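Robot Manipulation Practicum
Handout 3: Collecting Demonstrations by Hand
Instructor: Viera Polák
Lab assistants: Kamrul Jayawardena, Nilmini Kodikara
Revised February 27, 2019

3.1 Purpose

Each team records a set of demonstrations with the hand-held gripper. The recordings are used in Handout 4 to train the Fletero policy. A poor set can't be repaired later by longer training, so read all of this handout before booking table time.

3.2 The task

The task is a single pick and place with a computer mouse and a mat. One episode contains one approach, one grasp, one move and one release. Regrasping is allowed if the first grasp slips, but the episode must be tagged "regrasp" in the log.

Place episodes and remove episodes are recorded as separate sets. Do not mix them in one folder. The loader reads the set name from the folder and ignores the log.
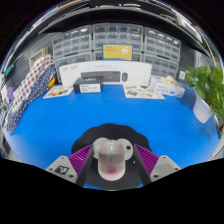 Approach with the fingers open and one on each side of the object. Close along the short axis of the mouse. A grasp along the long axis exceeds the usable opening and will push the mouse away. Keep the wrist steady during closing; most rejected episodes last term showed the hand turning while the fingers were still in motion.

3.3 Quantities

Episodes per team: 60
Held back for testing: 22
Minimum operators per team: 3
Frame limit per episode: 1000

Episodes over the frame limit are dropped by the Nallis import script without a warning. Check the episode total after import.

3.4 Start poses

Vary the position and the heading of the mouse between episodes. Teams tend to return the mouse to the same spot, and the trained policy then fails when the object is turned. Use the start pose sheet from the Kekdale folder and work down it in order. The mat may be shifted between episodes but must stay flat and must not move during one.

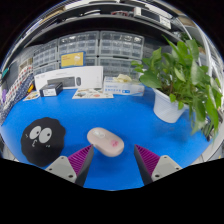 When the heading is diagonal, turn the gripper before descending. Do not descend first and turn at table height. The finger tips must clear the object on both sides until closing begins.

Leave the items at the back of the table where they are. They serve as background texture for the tracker, and moving them partway through a set makes the camera path drift. If something is moved by accident, stop, rerun the mapping pass and start a new folder.

3.5 Common faults

Tracking lost at start: the gripper was held too close to the table during the mapping pass. Raise it and repeat.
Finger width reads zero: a marker is covered, usually by the operator's sleeve.
Sudden jump in the path: the operator moved too fast on the return. Delete the episode and record it again.

3.6 Submission

Upload the raw video, the log and the import report to the Sivakumar share by the first lab meeting in March. Name the folder with the team number and the set name, no spaces. Questions on tracking go to Ashraful Munasinghe; questions on the log format go to Sabina Sarkar.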